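Review: Stornala hand gripper for teaching robot tasks
14/06/2019

We bought the Stornala in April, after one year of teaching our arm with a joystick. My opinion is mostly good, but there are some points I want to explain for people who think to buy it.

The idea is simple. You hold the gripper in your hand, you do the task yourself, and the camera on the tool records what the fingers do. Later the recording is used for training the arm. We paid 800 euros for the tool with one pair of fingers. A second pair was 210 more, and I find this too much for two pieces of soft material.

Before, we used the Vilela remote control. With Vilela you sit at a desk and move the real arm, so you are sure that each motion is possible for the robot. But it is slow, and my wrist was tired after one hour. With the Stornala I learned the basic handling in 18 minutes, and my colleagues needed not much more.

For the test I chose housekeeping tasks: picking up cups, folding a cloth, and moving the trash basket. The basket was the most interesting for me. It is light, it is round, and the content can shift when you tilt it. You must take it by the rim with the correct force. 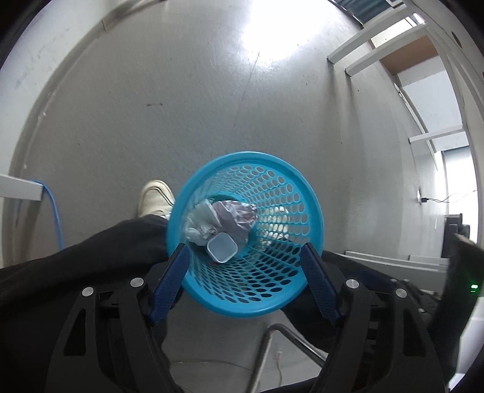

The basket held at the rim with the two blue fingers, trash inside.

The pattern on the fingers is fine and it gives good hold on plastic. I had more trouble with the cloth, where the fingers took two layers in place of one. For thin fabric I would still choose the Vilela and go slowly.

Until now we have recorded 2051 demonstrations. Nearly 210 of them we had to throw away, mostly the mistake of the person: moving too fast, or turning the tool so the camera lost its position. The software, which is called Elum, marks the bad ones in red, but it does not tell you the reason. I wish it did. The manual has only one page about this.

The weight is acceptable, but the handle is made for a bigger hand than mine. Please try it before you buy, if you can. Cesar, the shop where we ordered, let us return the first unit when the trigger was sticking, and the new one came in six days.

Good: quick to learn, strong grip, natural motion.
Bad: price of spare fingers, short manual, size of handle.

I give four stars of five.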